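Ticket: Partner portal still routes approvals to the former president
Product: Groltine channel portal
Customer: Betel (reseller)
Opened by: Þröstur Thoroddsen
Priority: 2, raised from 6 after the customer asked what 6 meant

Reported problem

Betel registers its deals in Groltine, and every discount request goes to the president of Zalturau for sign-off. Zalturau changed presidents in December. The portal was not told. All requests since then sit at "Awaiting executive," and the executive they await has retired and, by all accounts, is enjoying it.
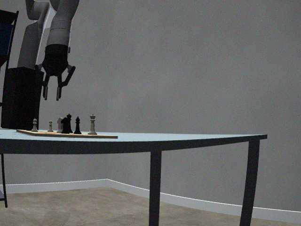

Arm above the chessboard, gripper open.

First look, 9:40 a.m.

Opened the approval queue. It shows 100 requests. Betel says there are more. The queue page stops at 100 and has no next button – a design choice from a simpler time. Asked Polat, who host the portal, for a full export.

Tried reassigning one request by hand. The portal accepted the change, thanked me, and sent the request back to the old president.

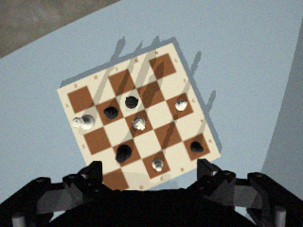

The board from overhead, with white and black pieces.

Second look, 1:15 p.m.

Export arrived from Polat. The approver is stored in two places: the company profile and the discount rule. Zalturau updated the profile. The rule still carries the old name, and the rule wins.

Steps taken

1. Paused outgoing mail so the retired gentleman would not get the whole backlog in one afternoon.

2. Changed the approver in the discount rule to the job title instead of a person. Titles retire less often.
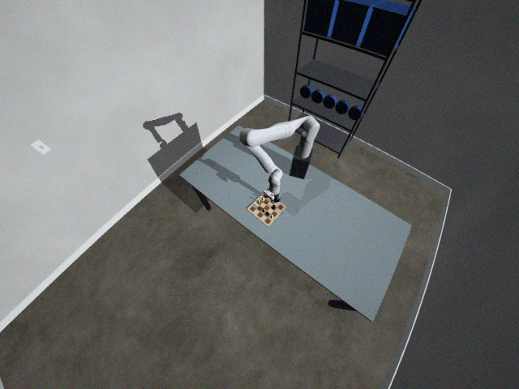 3. Cleared the saved routing and resubmitted a single test request from Betel. It reached the new president's inbox.

4. Resubmitted the rest in small batches. Mail is back on.

Customer follow-up

Þröstur confirmed that approvals are coming through. He also asked that the welcome banner stop congratulating the former president on a great quarter. Passed to the web team, who were fond of that banner.
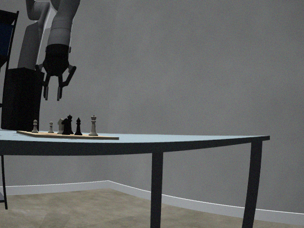
Do resellers need to register their stuck deals again?
Stuck deals keep their original registration date and number. Resellers can leave them alone, and a second registration will be rejected as a duplicate.

Status: Resolved. Banner request moved to its own ticket.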